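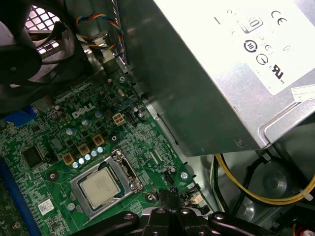 Slide 1: processor in its socket, lever on the right.

Talk: Keep the Old Desktop. Todilholm library, Saturday, August 24, 2019. Leave room for coffee.

Start slow. Ask who has a computer in a closet. Wait for the hands. Ask who is keeping it "for parts." Same hands, lower.

Then the money story. Two years ago I priced a new machine at Flillow. They wanted $2,180. I said I'd think about it, and by the parking lot it was $1,770, which told me plenty about the first price. I went home and spent a weekend finding out why the old one was slow. It had 3 programs fighting over who got to check for updates. Removing them cost nothing except my opinion of myself.

Slide 2. Order of suspicion - say it twice, people write this one down:
Startup programs first. Then the hard drive. Then memory. The processor goes last, though it's what everyone blames, because it's the one part they can name.

If somebody asks about thermal paste, give the short answer. Last time the long answer ate the whole break.

Slide 3. Power supplies. Read the label before you buy a used one. The badge on it is about efficiency and says nothing about how many years it spent under a smoker's desk. Do NOT open one up. Repeat for the man in the front row, there's always a man in the front row.

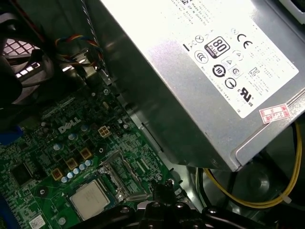 Octavio Valderrama objected after the Kultus run-through that I make thrift sound like a religion, and that some machines have earned their rest. His line was "if you need a spreadsheet to justify the repair, buy the new one." Read it out, concede half of it, don't say which half.

Slide 4. When to quit. My rule is 2 failed parts in one year. Mention I have broken this rule with the Ó Conaill office machine and would prefer no follow-up questions.

Handouts are by the door. Take the adapter home this time.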